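Categories: Home & Household > Cleaning & Stains > White and Light-Colored Items

How do I get yellowing out of a white faux leather toiletry bag?

dendham_hall

I have a white zip bag that I have used for travel for a few years. It is the smooth coated kind, not real leather. The top and one side have gone yellow, and there is an orange smudge near a corner that I am fairly sure is foundation. I bought it at Gallegos and threw the tag out, so I don't have the care instructions.

So far I have tried hand soap and a washcloth. That took off the gray dirt but did nothing for the yellow. I also tried a white pencil eraser on the smudge, which made it lighter but spread it out.

My sister says to put it in the washing machine on cold in a pillowcase. I am nervous about that because the bag keeps its shape and I don't know what is inside the walls. I also have a bottle of regular bleach under the sink and a melamine sponge I have not opened. Is either one safe on this kind of material? I leave on a trip Tuesday and would like to take it with me if I can. If it is a lost cause, please say so and I will stop working on it.
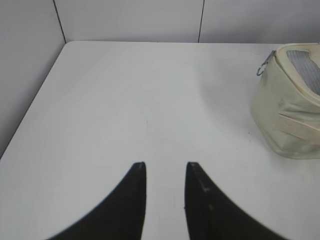 The other thing I should mention is that the bag sat on a bathroom shelf by the window most of the time when I was not traveling. The side that faced the wall is still fairly white. The inside smells a little like old sunscreen. The lining wipes clean but the smell comes back after it has been zipped up for a day.

setton_laundry

There are two different problems here and they need different treatment.

The makeup smudge is oil with pigment in it. Hand soap is usually too mild for that. Use plain dish soap, one drop on a damp white cloth, and work from the outside of the stain toward the middle so you don't spread it more. Wipe with a clean damp cloth, dry, and look at it again. If there is still color, put a little rubbing alcohol on a cotton swab and test it on the bottom of the bag first. Some coatings turn sticky or dull with alcohol. If the test spot feels the same as before after it dries, go ahead on the smudge, but dab it and stop as soon as color stops coming off on the swab.

The yellowing is harder. If the side by the wall is white and the side by the window is yellow, most of that is the coating itself aging from light. It is not dirt sitting on top, so there is nothing to wash off. You may get a small improvement with a paste of baking soda and water. Spread it thin, leave it 5 minutes, wipe it off with a damp cloth and dry it. I would do that one time, maybe two. If you see no change after the second round, more rounds will not help.

Do not use bleach. On vinyl and polyurethane coatings it often makes the yellow worse, and it weakens the thread in the seams. The melamine sponge is a very fine abrasive. It will take off a scuff, but it also takes the finish off, and the dull patch picks up dirt faster afterward. If you use it at all, use it wet with no pressure on one mark at a time.

I would not machine wash it either. A lot of boxy bags have foam or cardboard in the sides. Cardboard will go soft and it will not come back. The hot water and spinning can also crack the coating along the folds.

For piping and seams, use an old soft toothbrush with the same dish soap mix. Dirt collects along the edge where the piping meets the panel, and cleaning that line makes the whole bag look whiter than it is.

If your bag has a clear window, keep the alcohol away from it. Clear vinyl can go cloudy and that is permanent. Soap and water only on that part, and dry it with something soft.
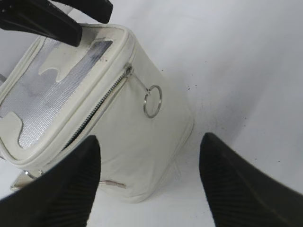
White pouch with piping and a clear window in the top.

For the smell, empty it completely, wipe the lining with equal parts white vinegar and water, and leave it open overnight in a room with some air moving. Do not put it out in the sun, as that is how it got yellow. Then put an open container of baking soda inside, zip it most of the way, and leave it one more day. Check the bottles too. I had a smell that kept coming back and it was a sunscreen cap that leaked a little every time it was squeezed.

When you are done, stuff it with a towel until it is dry so it holds its shape. Store it in a drawer or closet. Avoid plastic grocery bags and anything with printing on it, because ink will move into white vinyl and it does not come out.

prerklow570

Mine went in the wash on cold, gentle cycle, and it was fine. No dryer. The yellow did not come out but the rest looked better. Mine is a floppy one though, so maybe that matters.

Toothpaste also works on sneakers, so it might work on this. I have not tried it.

garnet_and_rye

Agree with the first answer about bleach. I tried it on a white vinyl makeup bag, and by the next morning the spot I treated was darker than the rest.

One addition. They sell vinyl cleaner for boat seats and car interiors, and it is the same general type of material. A small bottle goes a long way. Read the back to make sure it says safe for white vinyl, spray it on the cloth and not on the bag, and rinse it off. It did more on my piping than dish soap did. It did nothing for sun yellowing. I don't think anything does, short of covering it up with vinyl paint, and I would not paint something that gets folded and zipped all the time.

If the side that faced the wall is still white, pack it with that side out and don't worry about the rest for this trip.

Comments

dendham_hall: Thank you. Dish soap got most of the orange out and I did not need the alcohol. Baking soda did a little on the top, not much on the side. Skipping the washing machine.

tallow_b: Does the vinegar leave its own smell? I share a bathroom and people complain.

setton_laundry: It does for a few hours. It goes away once the lining is dry.

mrs_okra: I would skip the toothpaste. It got into the stitching on mine and I was picking it out with a pin.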